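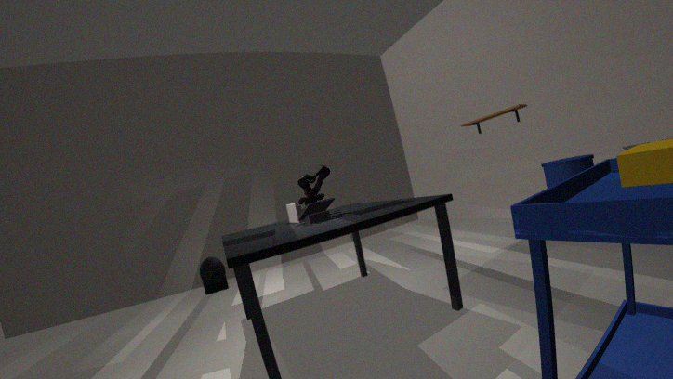

Can I put a hot pan straight onto the Stomia worktop?

Use a trivet or a folded towel. The surface copes with a mug of coffee or a warm plate, but a pan from the burner or a tray from the oven can leave a pale ring that does not come out.

Stomia Worktop by Plurkow

The Stomia is a solid-surface worktop made to order for kitchens, utility rooms and hobby rooms. It is sold by the length and cut to your measurements before it ships. You can fit it over standard base cabinets or on the Pruitt leg set, which is sold separately.

Each top is sanded and sealed on all sides, including the back edge. Many worktops are left raw at the back because it goes against the wall, and that is where water gets in. We seal it anyway.

Colors

Stomia comes in Slate, Oat, Fog and Dark Speckle. The color runs through the full thickness, so a small chip at the edge does not show a different shade underneath. Batches vary slightly. If you need two pieces for an L-shaped kitchen, order them together and write "match" in the notes box at checkout.

Screens are not reliable for color, and neither is a small chip held under a store light. Order the large sample and leave it in your own room for a few days. Look at it in the morning and again in the evening with the lights on. 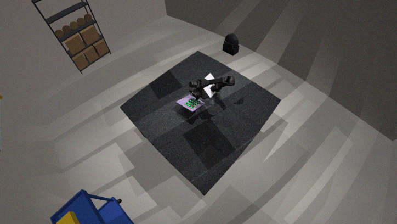
Speckled charcoal-gray surface with a white sheet on top.

Ordering and measuring

Measure along the wall at the back and again at the front of the cabinets. Walls are rarely square, so give us both numbers. If they differ, we cut to the larger one and you or your installer trim the end that meets the wall. Tell us which end that is.

Sink and cooktop cutouts can be done at the workshop. We need the paper template that came with the sink. A drawing made from the website of the sink maker is not enough, and we will ask for the template before we start.

The order code for a straight top without cutouts is 1792. Tops with cutouts are priced after we have seen the template, and the quote is good for 60 days.

Delivery

Tops are delivered flat on a wooden pallet to the curb. You will need 2 people to carry one indoors, and more for the longer lengths. Check the stairs and any tight corners before the delivery date - a worktop does not bend, and we cannot take back a piece that has been cut to size.

Orders placed by 28th March ship with the spring run. After that, the lead time is nearly 20 working days. The workshop closes for part of December and no cutting is done during that time.

Leave the top in the room where it will be installed for a full day before you fit it. Keep it flat. Do not lean it against a wall, even overnight.

Installation

Set the cabinets level first. Run a thin bead of flexible sealant along the top rails, lower the worktop into place and check it again with a level. Screws go up from below through slotted brackets. Do not use construction adhesive, which makes the top very hard to remove later without damage.

Seal the joint between the worktop and the wall last. Leave a small gap and fill it with sealant in a matching color.

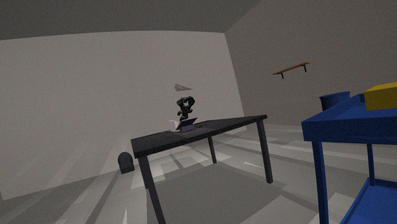 If you are painting or tiling the wall as well, do that before the sealant goes in. Grout haze is easy to wipe off Stomia while it is fresh and a lot of work once it has set. Cover the top with cardboard during any other work in the room. Plastic film traps grit and the grit scratches.

Care

Wipe with warm water and a little dish soap, then dry. Skip bleach, oven cleaner and scouring pads. Light scratches can be rubbed out with the gray pad in the Sesar care kit, working in small circles. Dark colors show scratches and dried water more than light ones do, so expect to wipe down Slate and Dark Speckle more often.

Re-oiling is not needed. If the surface starts to look dull, use the polish from the same kit and buff with a dry cloth.

What is included

Worktop cut to length, sealed on all sides
Slotted fixing brackets and screws
One tube of color-matched sealant
Printed fitting guide

Not included: Pruitt leg set, Sesar care kit, sink, faucet, installation.

Questions about an order or a template go to Elsa Lunde at the Plurkow workshop. Please have your order number ready.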